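4.2 Play objects and the claim of skill transfer

Few objects in the nursery cupboard carry as many promises as the bent-wire toy. Suppliers describe it as a first lesson in planning, in hand control, in patience and even in early writing. The catalogue copy we collected from Skastus and Perkuda makes all of these claims on a single page, and neither firm points to a study. Staff at the Stockdale site repeated several of them to us in interviews, usually with the words 'it is known that'. We were unable to find out by whom.

The case for such toys rests on a simple idea. A child who follows a wire with a finger or a bead must keep to a path that somebody else has drawn. The path rises, turns and comes down again, and the hand has to go with it. From this, Bokis, the training scheme used at two of our sites, moves to the view that the child is 'rehearsing the strokes of handwriting'. The step is a large one. A pencil moves freely over a page and leaves a mark wherever it is taken; a bead on a wire can only go where the wire goes. If anything is being practised, it may be the skill of pushing something along a track, and that is a modest skill.

Painted blocks are treated with the same generosity. They are said to teach colour, number, balance and sharing, depending on which shelf label one reads. We do not doubt that children learn something while playing with blocks. They also learn something while emptying a drawer. What we question is whether the object deserves the credit, and whether the wear it shows can be read as a sign of its worth (Figure 3). 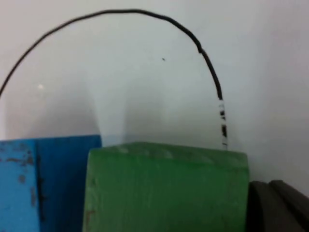
Figure 3. Black wire arch and painted wooden blocks against a plain wall. The paint on the blue block is chipped in places.

Wear is a tempting measure. It is cheap, it asks nothing of the children, and it seems to record years of use that no observer could sit through. Rosales makes the strongest argument for it. In her account, chipped paint is 'a diary kept by the toy', and the most battered items in a room are those that have done the most teaching. We tried to apply her five-point scale to our own material and ran into trouble at once. Paint chips when a block is built with, but it also chips when a block is dropped into a tub at tidying time, knocked against a radiator or stored under something heavy. A poor first coat of paint will give a high score within a month. None of this can be told apart from the surface alone.

Our play log offers a partial check. It holds 3,279 entries, each giving the object in hand, the time of day and what the child did next. We drew 300 entries at random and had them coded twice. In 61 of these the child was using a bent-wire toy or blocks in a way that either supplier's catalogue would recognise, such as tracing the wire or stacking. In a further 30 the same objects were in use for something else: as a fence, as food, as a telephone, or as a thing to be carried to the other side of the room and put down. The second group was smaller, but these episodes tended to last longer, and they drew in more children.

We would not build much on this. The log was kept by staff who were also busy with the children, and entries thin out sharply before lunch. A child who traces a wire in silence is easier to miss than one who is making a telephone call. Still, the pattern sits badly with the idea that the shape of a toy decides what is learned from it. The arch may invite a finger to follow it – plenty of fingers did – but an invitation is weak evidence of a lesson.

A defender of the wear scale could reply that both kinds of use leave marks, and that a well-worn toy is at least a well-liked one. That is a fair point and a much smaller claim than the one usually made. Even so, liking has to be weighed against supply. At the Stockdale site the blocks were on the lowest shelf and in reach all day, while the jigsaws came out only on request. The jigsaws were in excellent condition. Under the wear scale they would be judged the poorer teaching material, when all we can say is that they were harder to get at.

In what follows we therefore leave the condition of the objects out of the analysis and keep to the log entries, grouped by type of use. Section 4.3 sets out the groups.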